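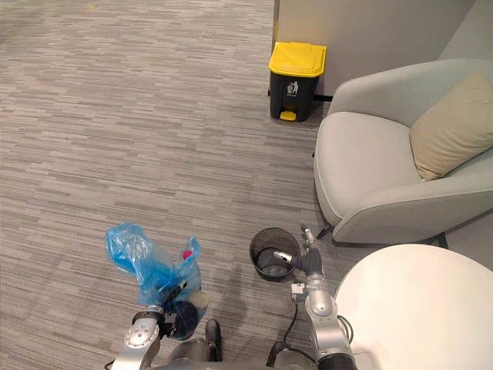
Monthly Walk-Through Checklist - Girnura Building, 2nd Floor
July. Start time 7:40 a.m.

Exits and walkways
1. Exit doors open fully from inside. OK
2. Exit signs lit. Sign by the east stairs flickers. Siltier has the work order.
3. Hallways clear to full width. NO - two boxes of paper outside the copy room. Moved during the walk-through.
4. Carpet flat, no lifted edges or trip points. OK

Fire equipment
5. Extinguishers on hooks, gauge in the green. OK except unit 11, tag out of date.
6. Sprinkler heads clear of stored items. OK
7. Panel shows no trouble lights. OK

Lounge
8. Seating stable, kept out of the walkway. OK 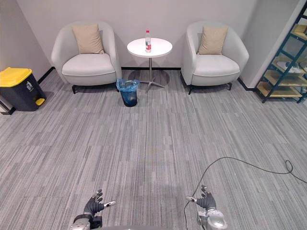
Lounge corner, two light armchairs against the back wall.

9. Outlets and covers. One cover cracked by the sink. Replace.
10. Coffee maker plugged straight into the wall, no power strip. OK - was a NO last month.

Storage room

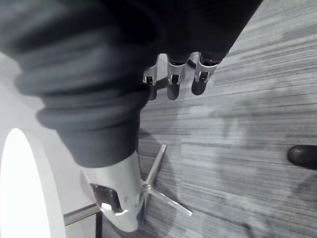 11. Shelves anchored. Two of three. The Jisinard unit still needs a wall bracket.
12. Heavy items on lower shelves. NO, toner cases are back on top.
13. Door closes and latches on its own. OK

Open items go to the front office by Wednesday. Recheck items 5, 9, 11 and 12 first next month.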